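マゲサ チャイブレンド(茶葉とスパイスの煮出し用ミックス)
フリルサイド茶葉店

商品名:マゲサ チャイブレンド
内容量:52グラム
原材料:紅茶、しょうが、カルダモン、シナモン、クローブ、黒こしょう
賞味期限:製造から6か月
保存方法:直射日光と湿気を避け、開封後は密閉して常温で保存
砂糖・香料は使っていません

寒くなってくると、店にいらっしゃるお客さまから「家でもあのチャイが飲みたいんだけど」と声をかけていただくことが増えます。リルビルの小さな店で冬になるとお出ししている、あの、ちょっとしょうがの強いチャイです。長いこと量り売りだけでお分けしていたのですが、遠方の方からのお手紙やメールも重なりまして、ようやく袋入りのかたちでお届けできるようになりました。お待たせしてしまった皆さま、ほんとうにありがとうございます!

配合を考えたのは、焙煎と仕入れを受け持っているディネシュ・クリシュナンです。最初の試作は6月、それも蒸し暑い盛りで、みんな汗をふきふき熱いチャイを飲み比べました(今思うとよくやったものです)。クローブを効かせたいディネシュと、カルダモンを前に出したいスビラ・オンディエキとでずいぶん長く話し合い、結局はカルダモンが少し勝っています。黒こしょうは飲みこんだあとにふわっと残るくらいの加減にしました。

使っている紅茶は、粒の細かいCTC製法のものです。ポットでさらりといれるには少々濃く出すぎるのですが、牛乳と一緒に煮出すにはこれがいちばん頼もしく、スパイスにも負けません。ストレートで召し上がる方は、茶葉をぐっと少なめにしてみてください。

おいしい煮出し方(2杯分)

小鍋に水と茶葉を入れて火にかけ、煮立ったら弱火で2分。水の色がしっかり濃くなったところで、水と同じくらいの量の牛乳を加えます。ふちに細かい泡が出てきたら火を止めて、ふたをしてひと息。あとは茶こしで漉すだけです。お砂糖はお好みですが、きび砂糖や黒糖を入れるとスパイスの角がとれて、ぐっとやさしい味になりますよ。 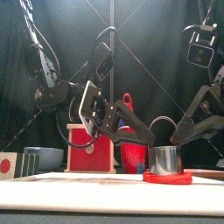 赤い布の上に置いた、小ぶりのステンレス鍋

お鍋は特別なものでなくて大丈夫です。ただ、牛乳はほんの少し目を離した隙に吹きこぼれますので、大きさにはゆとりを持たせてくださいね。わたしも電話に出ているあいだに何度やったことか……。焦げついてしまったら、水と重曹を入れて弱火で温め、冷ましてからこするとだいぶ楽に落ちます。

袋はチャック付きです。開けたらなるべく空気を抜いて閉じていただき、缶や木箱にしまっておくと香りが長もちします。引き出しにしまわれる方も多いのですが、カレー粉やコーヒーのお隣はどうか避けてください。お茶は思いのほか、まわりの匂いを吸ってしまうのです。冷蔵庫も出し入れのたびに湿気を呼びますので、あまりおすすめしておりません。 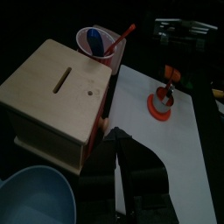

贈りものにされる場合は、ご注文の備考欄に「ギフト」とお書き添えください。薄紙で包み、煮出し方を書いたカードを一緒にお入れします。カードの文字はサンダマリ・デブナスの手書きを印刷したもので、これがまた味のある字なんです。のしの用意はございませんが、短いひとことでしたらカードの裏に代筆いたします。

お客さまの声

「しょうががしっかりしていて、朝の一杯にちょうどいいです。豆乳でもおいしくできましたが、沸かしすぎると分離するので弱火がよさそう。」(フンピン・フー様)

「甘くないのがありがたい。黒こしょうは最初驚いたけれど、今ではないと物足りません。次はもう少し大きい袋を希望します。」(ウィクリフ・ムフィナンガ様)

大きい袋のご要望、ほかの方からもいただいております。ただいま袋の業者さんと相談中ですので、もうしばらくお時間をくださいませ。

あわせてどうぞ
ロディス 目の細かい茶こし(柄つき)
きび砂糖 小袋

ご注文にあたって
茶葉は収穫の時期によって色や細かさに多少の違いが出ます。袋の底にスパイスが沈みやすいので、使う前に軽く振ってからスプーンですくってください。乳・大豆は原材料に含みませんが、同じ作業場でアーモンド入りのお茶も詰めております。アレルギーのある方はご購入前にお問い合わせください。

2019年12月12日 ギフト包装のご案内を書き足しました。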